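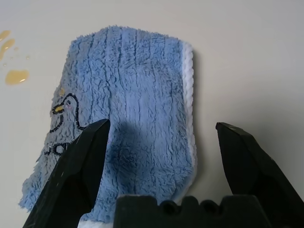
Blue cloth, thick pile.

PANTRY NOTES - December 2021

Caramel sauce this month. Went longer than I meant to, skip to the ratings if you're busy.

So Lodero has three jars out now. Plain, sea salt, and a coffee one I hadn't heard of until it was sitting on the shelf at Haltel next to the pancake mix. Not with the ice cream toppings, where I looked first. Pancake mix aisle, bottom shelf. Bought all three plus a jar of the Motaung burnt sugar for comparison, as that's the one I've been recommending to everybody.

Plain first. Cold, off a spoon. Thick, barely moves when you tip the jar. Good butter smell, a little vanilla behind it. Sweet up front and then not a whole lot else happens. Warmed it in a pan of hot water and it got better, looser, more of the cooked sugar coming thru. Over vanilla ice cream it's fine. Over a baked apple it was great, and I had a second apple to make sure. Don't microwave it in the jar, the label says not to and the lid end of mine got much hotter than the bottom.

Sea salt. This is the one to get. They did not hold back on the salt and the crystals are big enough to find with your teeth. First spoonful I thought too much. By the third I was looking at how much was left. It does settle though - you'll want to stir from the bottom or the last inch is a salt lick. Works on brownies, works on popcorn if you thin it with a little cream. Did not work in oatmeal. Tasted like a mistake.

Coffee. Hmm. I wanted to love this. Smells terrific when you crack the lid, like a bag of fresh grounds. The taste is more like coffee candy, the hard kind from a dish at the bank. Slight bitter edge at the end that I kind of liked and my sister did not. Stirred into warm milk it was the best use I found. On ice cream it goes stiff and chewy almost right away, so eat fast.

Motaung burnt sugar, for the record, still darker and still less sweet than any of them. Also thinner, runs right off a scoop and pools in the bowl. If you want a sauce that stays put, Lodero. If you want it to taste like somebody nearly ruined the pan, Motaung.

Ratings, out of 5:
Lodero plain - 3
Lodero sea salt - 4 and a half
Lodero coffee - 3, maybe a touch under
Motaung burnt sugar - 4
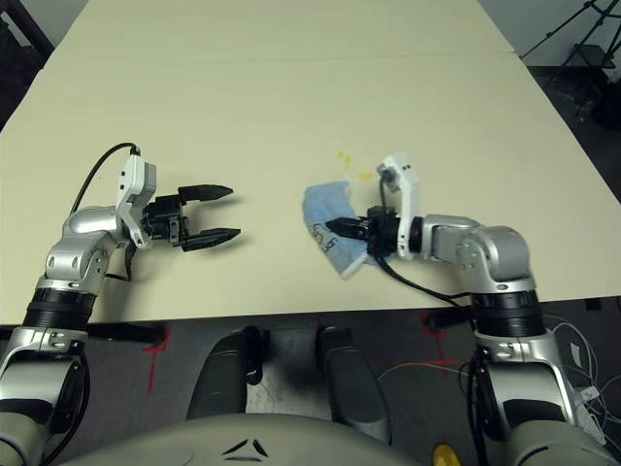 Silver and white arms over a cream-colored table.

A few leftovers.

Storage. All four say refrigerate after opening. The plain one went grainy on me by the second week. Gentle heat and a good stir brought it most of the way back. The sea salt stayed smooth but I didn't give it much chance.

Sandamali Chowdhury wrote in to ask if you can bake with jarred caramel or if it just disapears into the batter. Mostly disappears. What you can do is freeze spoonfuls on parchment and push one into the middle of each muffin, then cover it up with more batter. They still leak a bit. Use liners. She also says she puts it on sharp cheddar, which I tried with the plain one, and yes. Do that.

Where to find it: the Haltel in Salport had all three flavors when I went, the smaller store by the bridge only had plain. The coffee may not stick around, the shelf tag didn't look permanent to me. If you see it somewhere else let me know and I'll pass it along.

Correction from last time. I said the maple cookies had no nuts. They have pecans, ground up fine, listed near the end of the ingredients. Sorry about that, and thank you to the two readers who caught it. Please read the package yourself if that matters in your house.

Also we passed 1,000 readers on this list!! Hello to the new people. Old issues get sent out if you ask, just reply with what food you're after.

No January issue, I'm taking the month off. February is canned chili, so send me your favorites now and tell me beans or no beans. I'll try the ones that come up most. Hot sauce after that probably, if my stomach agrees.

Jars are in the fridge door. The sea salt one is empty.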